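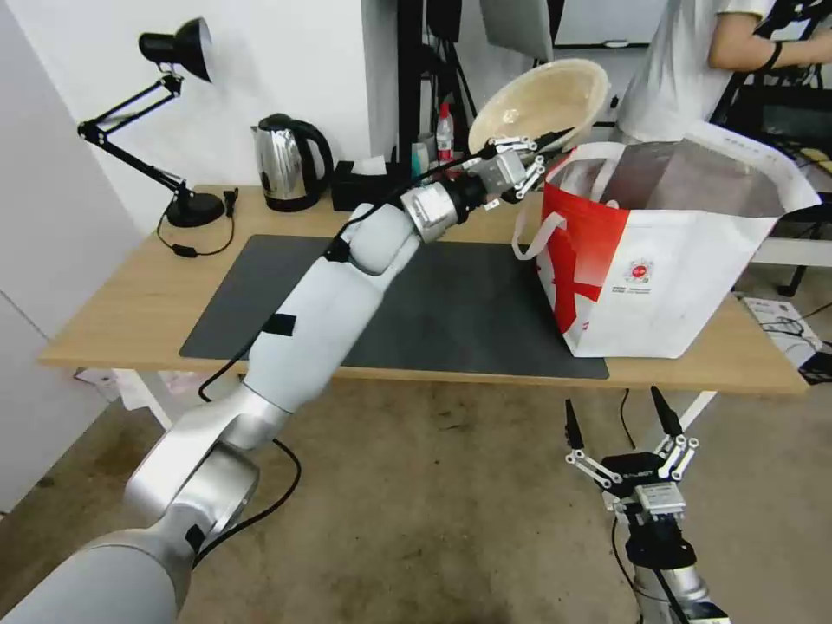
The Endley Lecture, which has brought a writer to Stornard every summer for 20 years, is to leave the town hall and move to the old corn exchange in August. The hall's owners want the room for weddings, which pay better than poets and finish at much the same hour. Tickets go on sale this week from the library, where the first buyers will also get a reading list, a pencil and an apology for the parking. Anyone hoping to carry off the backlist as well should bring something like the white shopping bag with red panels, standing open on the desk, as the library has stopped giving out its own.

The new venue holds fewer people than the old one, and the organisers seem rather pleased about it. Last year's talk, on the semicolon in the Victorian novel, left a good many chairs free to follow the argument by themselves. A smaller room, they feel, will look fuller.

This year's guest has been chosen but not announced. The lecture's backer, the Ansah Trust, will say only that the speaker has published two novels and a book of essays, and has agreed to take questions provided they are questions. Regulars will recognise the problem. The longest one last year ran for most of the time set aside for the answers.

There is also money for younger writers. Semulell, the small press that prints the lectures as pamphlets, is offering £1,000 for an unpublished short story by anyone living in the district. Entries may be up to 3,119 words, a limit the press says it reached after discussion and does not wish to discuss again.

Stories should be handed in at the library before the lecture – on paper, with no name on the first page and no drawings. The winner will read on the night, after the speaker and before the wine.

2 June 2019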